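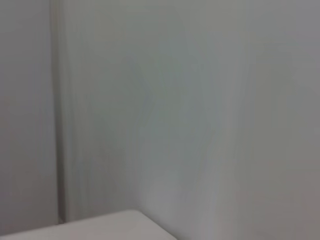
Which wall paint can I use behind a white lab table if it must be wiped often? A washable matt latex paint in light gray is enough, two coats, and you should let it dry well before the table goes back.

Now to the racks, as Heike asked again for the sorting of the tubes.

On 15 June 2023 Uwe Teuber wrote:
> Dear all, we have now 730 tubes with screw caps from the
> Ullel samples and only the old Getitz racks. Does somebody
> use the plastic racks with two plates? Are they stable
> when only one row is filled?
> Uwe

Dear Uwe,

we use such racks since November and I am content with them. Ours is red-orange, with holes of large and small size in the upper plate, and the lower plate repeats the same grid. I fill always the back row first – then my sleeve does not touch the caps when I reach for the next tube. Please try one tube in the small holes before you order. 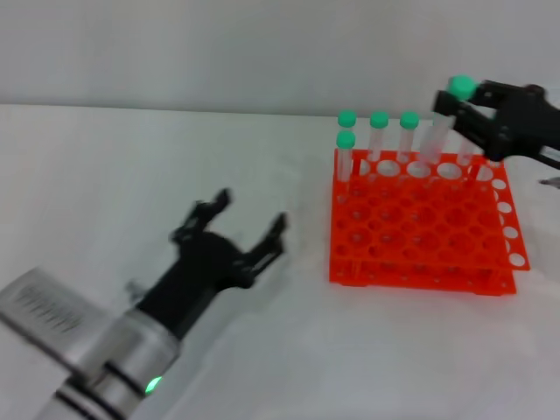
For the caps I would stay with one color per series. Mint green is for us the water samples, and Carola has written this also on the lid of the storage box. A tube without cap should not stay in the rack overnight, we lost one sample of the Undine series in this way.

Diekmann sells the racks in boxes of 30. For you this is perhaps too many, but I can give you a few of ours.

With kind regards,
Lieselotte Rathjen

Share 2
Comments 4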